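December
By Malte Petersen

Clothing swap in Diltcombe brings in 228 visitors

The winter clothing swap in Diltcombe had its best result until now. The doors of the old school hall opened at 10 a.m., and 228 people came before closing time. Last year the number was 85.

Visitors could bring up to 11 pieces each and take home the same number. Coats and children's shoes went first – most of them were gone before noon. Long-sleeved tops and sweaters were also in demand.

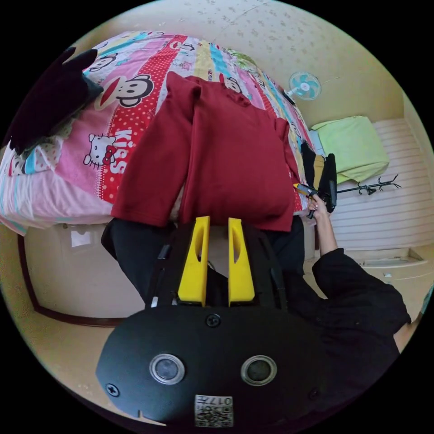 Leftover clothes go to Lutovum

What was left on the tables was packed in the evening and given to Lutovum, a charity shop on the harbor road. The shop will sell the clothes at low prices from next week. Money from the sale is used for heating help for families in the town.

Soon-im Oh, who started the swap four years ago, was pleased with the day. "Many people told me that they have not bought a new winter coat for two years," she said. "I would like to do this also in spring, but first we must find a hall with more space for hanging."

Clothes for the next swap should be clean and without holes. Underwear and swimwear are not accepted.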